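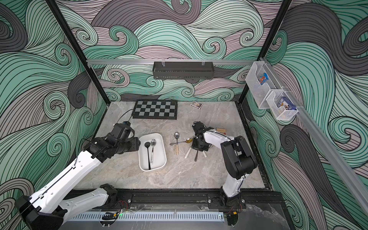
## Ticket 2000: cutlery station, wall print lifting and tray sorting

**Opened:** 2018-12-21
**Reported by:** Elsie Sedgwick
**Assigned to:** Vaughan Rewi
**Site:** Grudirton, bench 84
**Status:** open, item 1 closed

**1. Wall print**
Reported: wave-pattern panel lifting at a rear corner. Re-glued, clamped for 40 minutes. Holding.

**2. Tray contents**
Reported: pieces returned to the wrong place. The sort card from November doesn't mention the ladle. With the black ladle and a spoon lengthwise in the white tray, the remaining spoons and the fork have no assigned position and stay on the marble-pattern top.

Action: card rewritten. Ladle goes in first, against the long side. Spoons next, bowls all at the same end. Fork last.

**3. Mixed handles**
Reported: set doesn't match. Confirmed. White handles, a cream one and an ornate silver one with a gold-toned bowl are in use together. Replacement set requested from Lulside. Keep the current pieces until it arrives.

**Pending:** Elsie to check the new card against the tray and reply on this ticket.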